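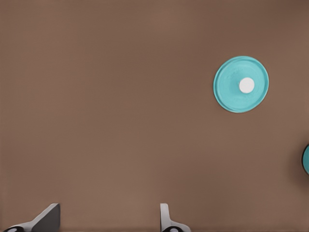

Figure 1. Simulated view over the gripper, fingers open, with the teal disc and its white knob to the upper right.

Lid pick-up with a home-built arm: project report
Gindeck project, submitted February

1. Aim

The aim was to build a small arm on a bench in the Grondovwood shared workshop and get it to lift a lid by its knob. Last year's group used blocks, which can be gripped almost anywhere. A lid has one good place to hold it, so the position error matters more.

2. Simulation

All the grasping code was written against a simulated tabletop before any of it went near the motors. The table is a plain brown surface with even lighting. I kept it plain on purpose for the first stage, so that a failed detection could be blamed on the code and not on clutter.

The detector looks for a white circle inside a teal one. In Figure 1 the knob sits slightly to the right of the middle of the disc, so aiming for the centre of the disc would put the fingers a little off. My first version did exactly that. The second version finds the disc first and then searches inside it for the knob.

A second teal object shows at the right edge in the same view, with only a thin sliver visible. The first version sometimes chose a shape like this as its target. I added a rule that a disc is ignored unless its whole outline can be seen.

I ran 3,000 simulated attempts with the final version. Of these, 193 failed. Most of the failures had the disc near a corner of the table, where the arm is nearly at full stretch.

3. The build

The arm has four joints. The brackets were cut at Grondovwood and the base is bolted to an offcut of kitchen worktop. The joint motors came from an old Foulkes kit and are driven by an Etari board. The Etari board resets if two motors start together under load, so the code now starts them one after another. This makes the arm slower but it has not reset since.

The fingers took three attempts. The first pair flexed at the tips and the second pair fouled the base bolts when fully open.

4. Bench tests

I did 10 attempts on the bench with a saucepan lid painted teal. Seven were lifted cleanly. Two slipped off the knob, and in one the arm stopped short because a cable had caught on the bracket.

5. Further work

The cable needs a proper clip. I would also like to repeat the bench tests with rubber on the inside of the fingers, and with a second lid on the table.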